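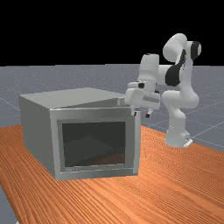 Sim view, cabinet task, gripper over the top right front corner of the lid.

2019-01-09 – notebook, teleop bench

Long day in the simulator and I want to get it down before I forget which knob I turned. Coffee first, then a restart of the Vonent server, which had been up since before the break and was dragging its feet. Much nicer after that. I do wish I'd thought of it sooner, as I spent a good part of the morning blaming the network cable.

The job is still the cabinet: drive the arm over by remote control, get the fingers to the seam along the top, bring the hand away again, and save the whole run as one demonstration. The gray box stays on the wood table to the left of the arm, same as in the last batch. I left the front opening alone today. We'll want it for the reach-inside task, but I would like one clean set of demos at the lid corner before anybody (me included) gets ambitious.

I recorded 35 runs and kept most of them. Throwing a run away still feels wasteful, but a sloppy demo teaches sloppy habits, and I've learned to be firm with myself. The ones I tossed were nearly all the same mistake: I came in too low from the right and bumped the side of the cabinet with the right finger, then had to back out and wander around looking for the corner. Coming in high and dropping down is so much easier on the nerves. If you are taking a turn on the hand controller, please try it that way first and see if you like it.

Things I changed on the controller:

Scaling on the hand motion is down to 2. It was higher, and every little twitch of my wrist sent the gripper sailing past the lid. Slower to cross the table now, but you can park the fingers over the seam and they stay where you put them.

Wrist rotation is on its own button. Hold it to turn, let go to move. I was tilting the hand without meaning to each time I reached left, and you could see it in the recordings as a slow lean that served no purpose at all.

Fingers open before the approach, always. I forgot this on several early runs and opened them right above the lid, and I don't want the policy picking up both ways of doing it.

The depth problem is still with us. From this view it is very hard to tell whether the fingers are over the front edge or a bit behind it. The faintly gridded floor and black background don't give your eye much to go on, and the shadows are so faint that they are no help either. I tried swinging the view around to the left and that was better for the final drop, though worse for everything before it. The Jääskeläinen setup has a second small window for this sort of thing, and I think we should just copy the idea – a close view of the corner tucked into the side of the screen would save us all a lot of squinting.

Playback next. I ran the kept demos back through Jimia, and they replay fine from the same starting pose. Move the start by even a little and the hand ends up next to the seam and not on it. No surprise there, since it's only repeating what I did, but it's a good reminder that I've been starting from nearly the same spot every time. Lazy of me. The next batch needs the arm starting in different places, with the cabinet turned a touch too.

The log for run 11 is 3572 steps long, and that is entirely my fault. I stopped to answer a question across the room and left it recording with the arm hanging there. Trim the middle or drop it, I have no strong feelings. Everything else is in the Soltell folder under the cabinet name, with the old August batch moved into its own subfolder so they don't get mixed together again.

To do: second view window, varied starts, look at why the lid contact is a little jittery when the fingers rest on it (friction setting, I suspect, but I haven't checked). And lower the chair, my shoulder is sore.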